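## 4. Setting Up Shelf Locations in Kullow Stock

Complete section 3 (Site and User Accounts) before starting. Location records can't be created until at least one site is active. 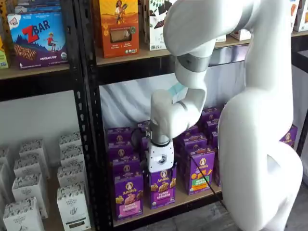 A location record tells Kullow where an item is kept, how much of it the location holds, and when to raise a refill notice. Each record has a bay, a level and a position, entered in that order. Bays are numbered along the aisle, and levels are counted from the floor up. On a black metal unit stocked with boxed snacks, such as the one with the purple Annie's boxes in the front row of its lower middle shelf, each shelf is one level. The unit as a whole is one bay. Do not create a separate bay for each product.

### 4.1 Create a bay

1. Sign in to the Tindall console with a supervisor account.
2. Select **Layout > Bays > New**.
3. Enter the bay number. Valid numbers are 1 to 222.
4. Enter the number of levels. The maximum is 7.
5. Select **Save**. The bay is listed as *Unverified*.

**Note:** Bay numbers can be reused only after the old bay is archived - deleting its levels does not release the number.

### 4.2 Assign items to positions

1. Open the bay and select a level.
2. Select **Add position**.
3. Scan the item barcode, or type the item code and press Enter.
4. Enter the facing count and the depth.
5. Set the refill point as a percentage of capacity. The default is 60.
6. Repeat for each position on the level, working left to right.

If the item code is rejected, check that the item is assigned to the current site. Items imported from an Ornedlow file are inactive until approved in **Items > Pending**.

**Caution:** Changing the depth of a position that holds stock resets its on-hand quantity to zero. Record the quantity first.

### 4.3 Print and attach labels

1. Load 17 mm label stock in the Darkidmont printer.
2. Select **Layout > Print labels** and choose the bay.
3. Print one label and compare it with the preview.
4. Print the remaining labels.
5. Attach each label to the shelf edge at the left end of its position.
6. Scan every label in the bay. The status changes to *Verified* after the last scan.

**Note:** Labels printed before a bay was renumbered will still scan, but they return error L-60. Remove them and print new ones.

For refill notices and user alerts, see section 5.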